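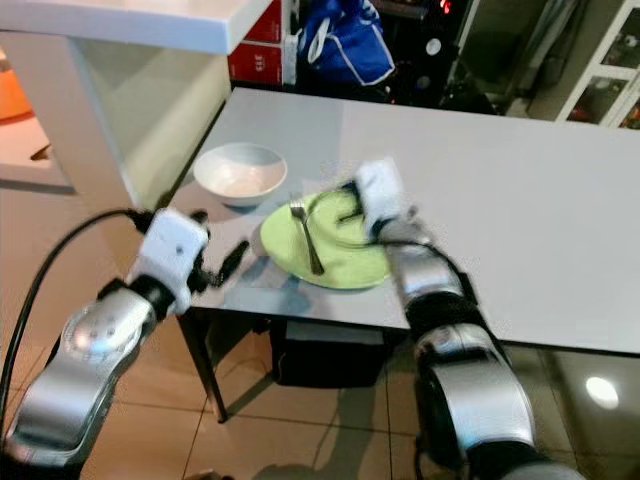 Última modificación: 6/7/22

Elogio de la mesa larga

Hace un par de años que como casi a diario con desconocidos y no pienso dejarlo. Empezó por pura pereza, porque la cantina municipal de Urrutia me quedaba de camino al trabajo y en casa no había más que medio limón, y ahora organizo la mañana para llegar antes de que se acabe el primer plato. Quiero defender aquí las mesas largas, las compartidas, las de banco corrido o silla desparejada, y quiero hacerlo con todo el entusiasmo del que soy capaz, porque creo que las estamos perdiendo sin haber discutido siquiera si nos sobran.

Urrutia, para quien no lo conozca, tiene 3.000 habitantes, una calle mayor con cuestas en los dos sentidos (no pregunten) y un comedor que abrió como servicio para los obreros de la fábrica Brilier. La fábrica hacía bisagras, cerró, y el comedor siguió. Cambió de manos, cambió de cocina, le pusieron un techo nuevo que suena como un tambor cuando graniza, pero las mesas continuaron donde estaban, en dos filas, con sitio para 30 personas en cada una si nadie abre mucho los codos. Uno entra, coge la bandeja y se sienta en el primer hueco. No se reserva ni se elige la ventana. ¡Qué descanso, no elegir!

En marzo el ayuntamiento anunció que estudia sustituirlas por mesas individuales y de dos plazas. El documento se puede consultar en la biblioteca y lo he leído entero, anexos incluidos. Habla de comodidad, de privacidad, de «adaptarse a los hábitos actuales del usuario». La palabra usuario sale muchísimo. La palabra vecino, en cambio, aparece en la portada y ya no vuelve. El mobiliario propuesto es del catálogo Wulholm, y he de decir que es bonito: patas finas, esquinas redondeadas, fácil de apilar. No tengo nada contra él. En una cafetería me sentaría encantado. Pero me parece que se está resolviendo un problema de muebles que no existía y creando otro, bastante más serio, de costumbres.

Les cuento lo que pasa en una mesa larga. La jarra de agua está siempre demasiado lejos, así que hay que pedirla. Pedirla obliga a levantar la vista, y al levantar la vista uno se encuentra con alguien que está peleándose con una alcachofa, y de la alcachofa se pasa al huerto, del huerto a la sequía y de la sequía a un cuñado que vende un remolque. Yo he comprado así una bicicleta. He sabido así que iban a cortar el agua de mi calle, mucho antes de que apareciera el aviso en el portal. He aprendido a podar una higuera, o eso creía, la higuera tiene otra opinión. Todo esto entre las lentejas y el flan, sin proponérmelo y sin tener que ser simpático, cosa que no soy especialmente.

Porque ese es el malentendido mayor. Mucha gente imagina la mesa compartida como una especie de fiesta obligatoria, un sitio para extrovertidos donde hay que presentarse y dar conversación. ¡Al revés! Para los tímidos es una bendición. En la mesa de dos, si uno calla, el silencio pesa. En la mesa larga el silencio no se nota, hay siempre alguien hablando tres sillas más allá y uno puede limitarse a escuchar y a partir el pan. He comido muchísimos días sin decir más que «buenas» y «que aproveche», y he salido con la sensación, muy agradable, de haber estado acompañado.

Sé que hay argumentos en contra y algunos son buenos. El ruido, por ejemplo. A ciertas horas, en Urrutia, no se oye uno pensar, y para quien lleva audífono aquello es un suplicio. También está quien vuelve a comer después de una mañana entera atendiendo al público y quiere, con toda la razón del mundo, que le dejen en paz. Y están las sillas de ruedas, que en un banco corrido quedan siempre relegadas a la cabecera. Todo eso hay que arreglarlo, y se puede arreglar: con paneles que absorban el sonido, con unas cuantas mesas pequeñas en la sala del fondo, con tramos sin banco repartidos por toda la fila. Lo que no entiendo es que la única solución sobre el papel sea quitarlo todo.

El ejemplo que más me gusta es el de Lellel, un pueblo algo más pequeño que el nuestro, al otro lado del puerto. Allí pusieron mesas individuales en su comedor y, pasado el primer invierno, fueron los propios clientes quienes empezaron a juntarlas. Primero dos, luego cuatro. Al principio las separaban al terminar, por educación, y después dejaron de hacerlo. Fui a verlo una tarde, por curiosidad, y me encontré una fila torcida, llena de patas, con un escalón a la altura del salero, y la gente comiendo allí tan contenta. Habían reconstruido la mesa larga a base de trozos. El viaje son alrededor de 441 curvas, según el conductor del autobús, y volvería mañana mismo.

Me dirán que exagero la importancia de un mueble. Puede ser. Pero los sitios donde uno se sienta al lado de quien no ha escogido son cada vez menos: la sala de espera, el autobús, algún banco de la plaza si hay sombra. En casi todos ellos estamos de paso y con prisa. Comer lleva un rato, tiene las manos ocupadas y el teléfono molesta, se mancha, acaba en el bolsillo. No se me ocurren condiciones mejores para enterarse de que el vecino existe y de que le han operado la rodilla.

Y hay algo más, que me cuesta explicar sin ponerme cursi, así que lo diré deprisa. En la mesa larga he comido junto a personas con las que no estoy de acuerdo en casi nada. Lo sé porque las he leído en el tablón, o las he oído en los plenos, a gritos. A la una y media me pasan el aceite. Luego, en el siguiente pleno, siguen pensando lo mismo y yo también, pero gritamos un poco menos, o eso quiero creer.

El plazo para presentar alegaciones sigue abierto. Se entregan en el registro, en horario de mañana, y no hace falta modelo oficial, basta una hoja con la firma y la dirección. Yo he escrito la mía a mano, en el comedor, y me la han corregido entre cuatro. Tiene una mancha de tomate en la segunda línea y así la voy a entregar.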